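Tinta para gravura Plakico - lata de 200 g

Código do fabricante na etiqueta. Cores em stock: preto carvão, ocre, vermelho óxido, azul da prússia, branco opaco. O verde só volta em abril.

Tinta à base de óleo para linóleo e xilogravura. Corpo firme, boa cobertura, seca mate. Também dá para monotipia se for amaciada com um pouco de médio (vendido à parte, ver Akinola médio transparente). Não usar em serigrafia, entope a malha.

Papel: testámos no Enora algodão 300 g e no Enora liso. No algodão convém humedecer antes, no liso vai a seco. Em papel japonês fino cuidado com a carga, passa para o verso.

Secagem: 5 dias no preto e no azul, 7 no branco. Com tempo húmido mais. Não empilhar provas sem papel de seda no meio.

Limpeza com óleo vegetal e pano, depois sabão. Dispensa aguarrás. Rolos de borracha Flirkero aguentam bem, os de espuma nem por isso - incham.

Conservação: tampa bem fechada, disco de papel encerado por cima da tinta. Se fizer pele, tirar com a espátula e seguir. Não misturar a pele na tinta, ficam grumos na prova toda.

Envio em 5 dias úteis. Latas amolgadas trocamos, latas abertas não. Para ateliers e escolas há preço de caixa, pedir por email com a lista de cores e a morada de entrga.

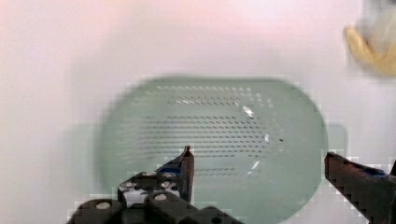 Comprei o preto e o ocre para uma tiragem de linóleo em papel Enora. O preto é óptimo, cobre à primeira. O ocre achei mais transparente do que parece na tabela, tive de passar duas vezes. Alguém sabe se com o branco por baixo resulta?

Resposta da loja: resulta, mas deixe secar o branco os 7 dias todos. O ocre do lote novo vem mais carregado, vamos actualizar a tabela de cores assim que pudermos. Lote indicado no fundo da lata.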